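**Zastudstead** is a student robotics project and annual competition based at the Susidbridge technical college. Teams of students program a multi-fingered robotic hand to pick up, turn and sort everyday objects on a table. The project began as an evening club and became a graded elective two years later, although the club still meets and its members make up most of the competition entries.

## History

The club was started by Anas Benjelloun, an instructor in the mechanical engineering department, after students asked for more time with the department's robot hand than the regular lab schedule allowed. The first group had nine members. Early work dealt mostly with calibration and with a set of grasping routines written by Attila Vincze, then a second-year student, which later groups rewrote but never fully replaced. The routines are still known in the club as "the old set."

The first competition was held in May of the club's second year, with three teams. It was won by Hukent, a team led by Ngan-ling Yau, which was the only entry to complete the sorting round within the time limit. Hukent has kept its name through several changes of membership and has entered every competition since.

The elective was approved on Tuesday, February 8, 2022. Enrollment is limited to 19 students, the number that can be given a regular weekly slot with the hardware.

## Format

The elective runs for one term. Students work in teams of two or three and keep a shared logbook, which counts toward the final grade. The first weeks cover joint limits, emergency stops and reading the state of the hand from its status lights. Teams then move on to single-object grasps, and from there to a table with several objects of different shapes and stiffness.

Objects are chosen by the instructors and changed each term. Boxes are used for the first exercises. Bags and soft packaging come later, as their shape changes when they are gripped. Toys with rounded tops are a regular part of the middle stage, where a grasp that closes too early tends to push the object away.

Sessions take place in a room with a long table, a whiteboard and sound-absorbing wall panels. Students may also reserve the room in the evening, provided that one person in the group has passed the safety check.

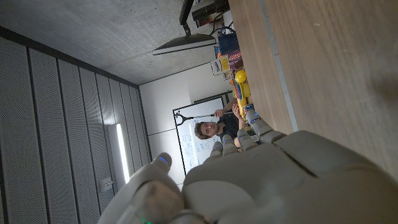

*A session at the object table, with the robotic hand in the foreground.*

The safety check was added by Hamisi Mushi, who took over the lab portion of the course from Benjelloun. It has a short written part and a practical part. In the practical part, the student must stop the hand during a motion chosen by the instructor and then bring it back to its rest position by hand commands alone.

## Competition

The competition is open to members of the club and to students who have finished the elective. It has three rounds:

- **Reach.** The hand moves to a marked point beside each object without touching it.
- **Lift.** The hand picks up one object, holds it clear of the table and sets it down upright.
- **Sort.** The hand moves a mixed set of objects into an order given to the team at the start of the round.

Points are taken off for dropped objects and for any contact with the table surface outside the marked area. A team may call two restarts over the whole competition. Before this rule was introduced, restarts were unlimited, and one sorting round lasted most of an afternoon.

The winning team's name is added to a wooden plaque. The winners also set the order of objects for the next year's sorting round.

## Software

Teams write their programs on top of Ait Brahim, a control library developed within the project and named after the street where its first authors shared an apartment. Anas Kabbaj maintained it for most of its early history and wrote the simulator that teams use when the hand is not available. The simulator treats all objects as rigid, so soft packaging can only be tested on the hardware.

A second version of the library changed the numbering of the fingers, and logbooks from before the change use the older order. A conversion table is kept with the course materials.

## See also

- Susidbridge technical college
- Robot hand
- Student robotics competitions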